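Workshop tips: getting a two-arm build to behave around groceries

I've been putting together a pair of small arms in our shared workshop since January, and I love this project more than any other I've had on the bench! Produce is such a good thing to practice on. It's cheap, every piece is a different shape, and you get to eat your spares.

Start with the fingers open wider than you think you need. I lost 3 evenings to a grip that came down on top of the pepper – every single time – before Sille Frandsen told me to add 12 millimeters to the opening. Worked right away.
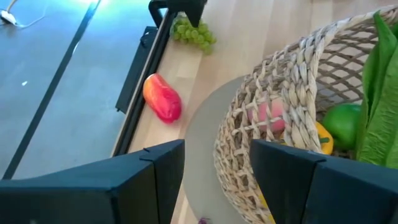

Next, put your basket on a turntable. Turning the basket is so much easier than teaching an arm to reach around the back of it, and a plain kitchen one will do. Stick a bit of tape on the rim so you can always find your starting position.

Grapes are the hard ones. Go slow, close the fingers a little at a time, and try for the stem (I'm at 14 good lifts out of 38, and thrilled with that).

Cables! Leave slack at the wrist, then swing each arm through its full reach by hand with the power off. If anything pulls tight, redo it before you run a program.

Wipe the fingertips when you finish. Grape juice gets sticky overnight.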